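Skolton hand gripper

The Skolton is a hand-held gripper tool built by Grevatach for recording household tasks such as loading a washing machine. A person carries it by hand, and the recordings are later used to train robot arms. It is known among its users for being wonderfully easy to look after – nearly every routine job can be done at a bench with a hex key and a soft cloth.

Setup

Each session begins with the marker cube, which gives the tracking software a fixed point on the tool. The cube must sit square on its seat, and a loose one is the most common cause of bad tracks. The operator then opens and closes the fingers fully, 2 times, so the software can learn the limits of travel. The Bota software shows both limits on screen and refuses to record if they have drifted since the last session.
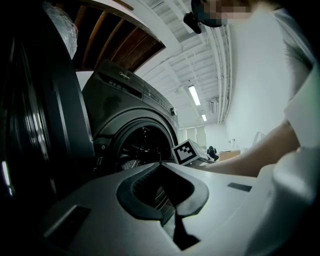
Lighting matters too. Markers read best under even ceiling light, and shiny surfaces such as a steel drum can throw glare into the lens. Mbali Fourie, who wrote the original service guide, recommends a short test pass at each new appliance before any real recording starts. It's a lovely habit, and it saves whole afternoons.

Care and repair

The lens is wiped before every session and the finger pads are checked for tears. Pads are replaced after 840 grips or at the first split. The finger rail gets a drop of light oil every 70 hours, and Grevatach warns against using more, as extra oil collects lint.

The Chauke spring kit, released in February, replaced the older return spring, which tended to stick near the end of its travel. Fitting it takes four screws and a little patience. After any spring change the travel limits have to be set again.

Tools with serial numbers below 294 use a shorter rail screw and need the adapter supplied in the kit.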